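手持夹爪数据里的“空手”问题

2019年7月3日

上一篇写了标定，这一篇写数据本身。从去年December那次改版算起，我们用手持夹爪录的双手操作示范攒到了1,613条，终于够做一次像样的对比。结果和我原来想的不太一样，记在这里，免得以后自己忘了。

先交代背景。项目内部叫Nendero，做的是从人的示范里学双臂策略。我们不用遥操作，示范的人两只手各拿一个夹爪，直接在桌上干活，头上的相机录第一视角，夹爪的位姿和开合另外记录。训练出来的策略放到Gavina那套双臂平台上跑。遥操作我们也试过，熟手录一条的时间够手持夹爪录好几条，而且新手要练很久才不会把东西碰倒。

问题出在“空着的那只手”上。

很多任务名义上是双手任务，其实大部分时间只有一只手在做事。比如把杯子放进篮子，右手夹住杯子，抬起，移过去，放下。左手在这段时间里干什么，任务说明里一个字都没写。于是每个人的习惯就进了数据：有的人把左手垂在桌边，有的人悬在半空，有的人早早张开夹爪等着扶篮子，还有人会无意识地跟着右手一起动。

对人来说这没有区别，杯子放进去就行。对模仿学习来说，左手那几个维度和右手一样要算损失。如果同一个画面对应好几种左手动作，模型学出来的就是它们的平均，表现在机器上就是左臂慢慢地飘。飘到篮子上方的时候，右臂过来就会撞。我们早期的失败里，这种情况占了很大一部分，当时一直以为是右手抓取精度不够，调了很久的抓取，没什么用。

后来把失败的录像一条条翻出来看，才注意到左臂。

所以这一轮我们把录制规则改了。任务仍然是桌面上的杯子和篮子，但规定暂时不用的那只手要停在“待命位”：夹爪张开，朝向桌子中间，停在自己这一侧，不越过篮子。另一只手完成抓取之前，待命的手不许动。
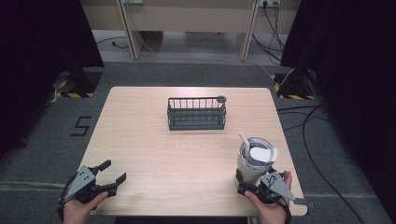
5号位，右手夹爪夹着杯子，左手夹爪张开，篮子在两手的前方。

规则听起来简单，执行起来比较别扭。人拿着夹爪不动，比动着还累，录久了手会往下沉。我们最后的做法是每录40条换一次人，开始前用一段样例轨迹核对待命位的高度，偏差超过阈值的整条作废，不做事后修正。事后修正我也试过，把待命手的轨迹直接替换成一个固定位姿，问题是画面里的手还在原来的地方，图像和动作对不上，训练出来更差。

对比是这样做的。从旧数据里随机抽一批，从新规则下录的数据里抽同样多的一批，网络结构、训练步数、图像增强全部一样，只换数据。每个模型在真机上跑25次，杯子和篮子的初始位置用同一张表，按顺序摆。成功的标准是杯子立在篮子里，双臂没有碰撞，没有人工干预。

旧数据训练的模型成功13次。新规则的模型25次里只失败了两次，一次是杯子没夹稳，在抬起时滑脱，另一次是吸管挂在了篮子的上沿，杯子没有完全落进去。两次都和左臂无关。旧模型的失败里，左臂越过中线导致的碰撞或急停是最多的一类。

样本不大，25次的结果换一张初始位置表可能会有出入，我不打算拿这个数字去说什么普遍结论。不过左臂的轨迹是可以直接看的，这个比成功率更能说明问题。旧模型的左臂在右手搬运阶段一直在动，而且每次动的方向不一样。新模型的左臂基本停在原处，等右手到了篮子附近才开始动作。

还有几点细节。

关于吸管。选带吸管的杯子是因为它外形不对称，放置时朝向会影响能不能放进去。旧数据里大家都不太管吸管朝哪边，新规则也没有规定。从那次挂住的失败看，下一轮可能要规定，但我有点犹豫，规定得越多，数据就越窄，换一个杯子可能就不行了。这件事Ellis分支上有一组实验在做，用的是不限朝向、加大数据量的路子，等结果出来再比。

关于篮子。铁丝篮的竖条在深度图上很难看，断断续续的，所以我们目前只用彩色图像，没有用深度。换成实心的盒子会容易不少，不过那样就没有什么意思了，真正要去的地方到处都是这种篮子。

关于待命位会不会影响泛化。有人在内部评审时提过，如果待命的手永远停在一个地方，模型可能从来没有见过手在别处的画面，一旦左臂因为别的原因偏了，就不知道怎么回来。这个担心是对的。我们测了一下，人为把左臂的初始位置往外推一段距离，新模型多数时候能自己回到待命位，推得再远就不行了，左臂会停在那里不动，右臂照常完成任务。停着不动可以接受，比乱飘安全。后面打算在每条录制的开头加一小段，从随机位置移动到待命位，再开始任务。

关于损失加权。另一个思路是不改录制规则，在训练时给空闲手降低权重。我做过一版，用夹爪的开合和速度来判断哪只手空闲，权重降下来之后左臂飘得更厉害，毕竟对它几乎没有约束了。也可能是我的判断方法太粗糙，没有继续做。

接下来的安排：Brullerside那边的录制位下个月搭好，桌子高度和光照都不一样，正好用来看新规则换了环境还成不成立。数据格式这次没有变，旧的读取脚本可以继续用，只是元数据里多了一个字段，记录每一段里哪只手处于待命。用旧脚本的话会忽略这个字段，不会报错。

左臂轨迹的对比图还在整理，坐标系需要统一一下，画好了放在下一篇。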